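**Progress report, September 2, 2019: Nollititz town history trail**

What a summer! The walking trail from the old harbor to Gorau Street is open, and 367 visitors signed our guest book — far more than we had hoped for. We printed 3,000 maps and have 269 left. 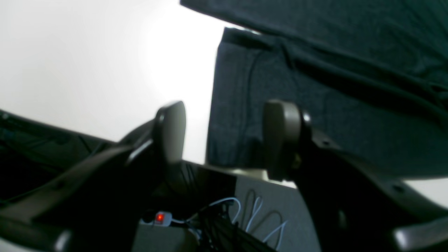
*Two dark fingertip pads with a gap between them.*

The Atum ferry stop still needs its sign. We'd love to have it up by November, along with the last 47 house plaques.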